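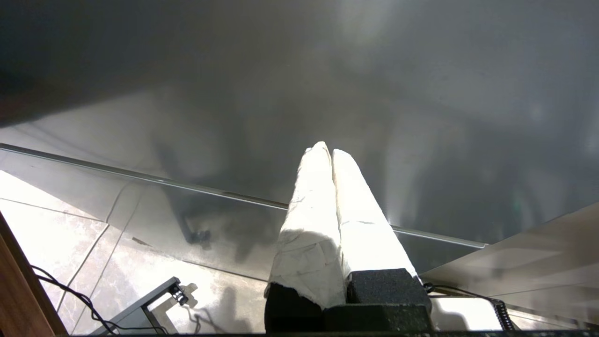 News > Press Releases > Elections

Home | Departments | Elections | Meetings | Contact

Print this page | E-mail this page

FOR RELEASE: November 2025

Skusine County moves four Flerton polling places ahead of June primary

FLERTON - The Skusine County Elections Office will move four polling places in the city of Flerton before the June primary. The change affects 2,460 registered voters in the north and east parts of the city. Voters in all other precincts will keep their current locations.

Each affected voter will be mailed a notice with the address of the new polling place, the precinct number and a small map. Notices will go to the address on the voter's registration. The Elections Office asks voters who have moved within the county to update their registration before the mailing so the notice reaches them.

The new locations are:

Precinct 3 moves from the Kulon Street fire station to the gym at Kulon Elementary School. Voters should use the door facing the parking lot.

Precinct 7 moves from the former township hall to the Melnychuk Branch Library, meeting room A.

Precinct 8 also moves to the Melnychuk Branch Library, meeting room B. The two precincts will have separate check-in tables and separate ballot boxes.

Precinct 11 moves from the Flerton Senior Center to the east lobby of the county fairgrounds office.

The fire station and the former township hall did not meet current access standards for voters who use wheelchairs. The fire station has a raised step at its only public door, and the township hall has no paved parking. The Senior Center asked to be released from its agreement with the county while its main room is being rebuilt. All of the new sites have level entrances, marked accessible parking and a restroom open to voters.

The county looked at 40 public and private buildings before choosing the sites. Buildings were checked for parking, door width, lighting, distance from the homes of precinct voters and whether the owner could commit to every scheduled election through the end of next year. The report on the site review is available at the Elections Office counter and can be mailed on request.

At public meetings held in Flerton, and in written comments sent afterward, the office received 259 comments on the proposed moves. The most common concern was traffic on Kulon Street during school drop-off. The school district has agreed to hold a staff training day on the date of the primary, and students will not be in the building. Several people asked for a bus stop closer to the fairgrounds office. The transit department will run its east side route past the fairgrounds gate on primary day from the opening of the polls until they close. Regular fares will apply.

Some residents of Precinct 11 asked that the Senior Center be used again when the work there is finished. The county has made no decision on that request. It will be taken up at a public meeting after the primary.

Precinct boundaries are not changing. The move does not affect which offices or questions appear on a voter's ballot, and voters do not need to register again. Voting hours will also stay the same.

Voters who receive a ballot by mail can continue to do so. Completed mail ballots may be returned by post or placed in the drop box outside the county building. The drop box at the former township hall will be removed after the winter holidays and set up again beside the book return at the Melnychuk Branch Library. Ballots from any precinct in the county may be left in either box.

Signs giving the new address will be posted at each of the old polling places on primary day. A person who goes to the wrong location will be directed to the correct one. Voters who arrive at the correct polling place and are in line when the polls close will be allowed to vote.

The county is also hiring election workers for the new sites. Workers must be registered to vote in Skusine County and must attend a paid training session in the spring. Applications can be picked up at the Elections Office or at any branch library. Workers who served at the four old locations will be offered places at the new ones first.

Voters with questions about their polling place can call or visit the Skusine County Elections Office in the county building, Flerton, during regular business hours. Large-print copies of the notice are available on request.

Print this page | E-mail this page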